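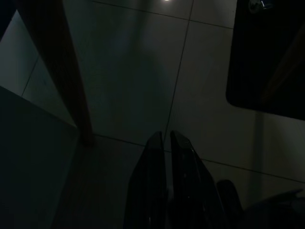 Figure 3. Tiled floor in low light, with the foot of a slender wooden leg resting on it.

4.2 Where things land when there's no hook

I went into this part of the study thinking the floor would hardly matter. Wrong! Of the 1834 entries in our Pistus diaries (that's the paper notebook we left with each household), 374 put a small carried item on the floor or on the nearest piece of furniture with legs. A bag gets leaned on a chair, keys slide off the seat, and on hard tile in a dim hallway they can sit there until morning. I coded all of these as "low rest" in the Usto scheme, and I'd happily argue about the name, because a stool seat isn't very low.

4.3 Hooks, and which ones fill up

The Väisänen site is my favorite for this question, mostly because its hooks are so regular. There are seven in a straight row on white, evenly spaced, each with a round dark disc and a little curved metal hook under it, so no hook is fancier than its neighbor.

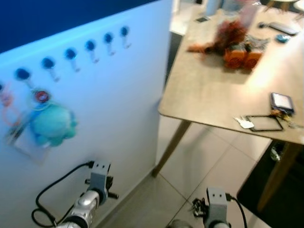
Figure 4. The seven-hook row at the Väisänen site. Lanyards, a clear card holder and a teal plush toy hang toward the left.

What people do with a row like this is start at one end and bunch up. Diary after diary has the same complaint about lanyards tangling with whatever hangs next door (one writer called it "the knot corner"), and then they go and hang the next thing right beside it anyway. I do this at home too, so I'm in no position to judge.

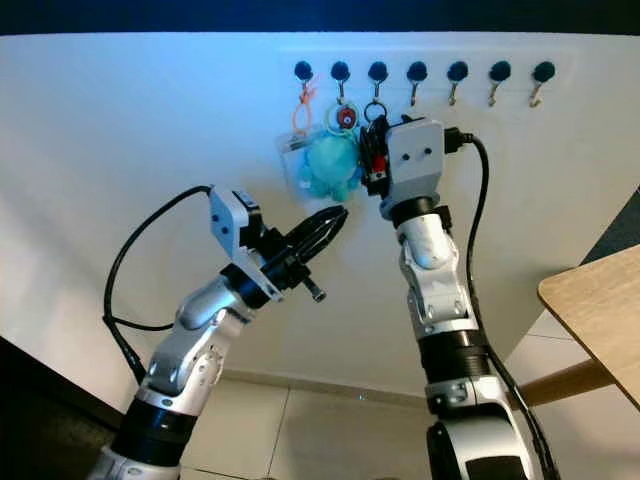 Soft and bulky things make the bunching worse. A plush on a charm ring spreads sideways over its neighbors, and a flat card holder can easily end up partly behind it. I'd expected the keys to go off by themselves at the far end, but on this row they took the third hook and the other four stayed bare. I scored that as "clustered, left" and so did my second coder, without any discussion, and I can't say the same for the Cerix site, where we went back and forth for most of September.
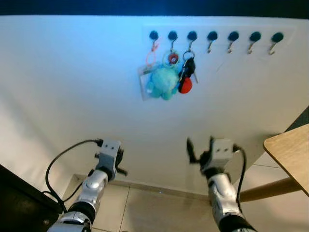 4.4 What I left out

Coats, mainly. Once coats went in they swamped everything else, so the hook counts here use only the 1539 entries for things that fit in one hand. I also dropped the first 100 of those from the timing analysis, as we were still changing the diary layout then. The coat entries are all in the appendix if you want them, dog leashes included.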